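Questions fréquentes – Atelier d'électronique pour débutants, Zurero

Faut-il déjà connaître l'électronique pour s'inscrire ?
Non. On commence par le courant, la tension et la lecture d'un schéma simple. Si vous avez déjà soudé, demandez plutôt le groupe du soir, qui avance plus vite.

À partir de quel âge peut-on venir ?
Dès douze ans, avec un adulte présent pendant les deux premières séances. Après, le jeune peut rester seul si Nhyira Lamptey est d'accord.

Quand ont lieu les séances ?
Le lundi, de 18 h à 20 h, dans la salle du premier étage. Le cycle dure quatre semaines et le prochain commence en novembre. La porte de la rue est fermée à 18 h 15, il faut alors sonner chez Asham.

Combien ça coûte ?
20 euros pour le cycle complet, composants compris. On paie à la première séance, en espèces ou par chèque. Nous ne prenons pas encore la carte.

Est-ce que je dois apporter mon matériel ?
Un cahier et un crayon suffisent. Les fers à souder, les pinces et les multimètres sont prêtés. Si vous préférez vos propres outils, mettez votre nom dessus, s'il vous plaît – nous avons déjà une boîte pleine de tournevis sans propriétaire.
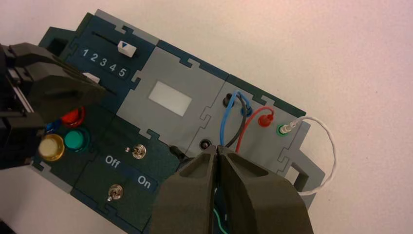 Panneau à curseur, gradué de 1 à 5.

Peut-on emprunter un multimètre à la maison ?
Oui, pour une semaine, contre signature dans le classeur vert. Les fers à souder ne sortent pas de la salle.

J'ai manqué une séance, que faire ?
Écrivez à Ashton Pryor, il vous enverra la feuille d'exercices. Il est possible de rattraper avec le groupe de Prultadby s'il reste une place, mais prévenez la veille.

Réparez-vous les appareils en panne ?
Pas pendant le cours. Pour une radio ou une lampe, on peut en parler à la fin de la séance. Nous refusons les fours à micro-ondes et les vieux téléviseurs, même débranchés : ils peuvent garder une charge dangereuse.

Puis-je être remboursé ?
Avant la première séance, oui, en totalité. Ensuite, la place peut être donnée à une autre personne de votre choix.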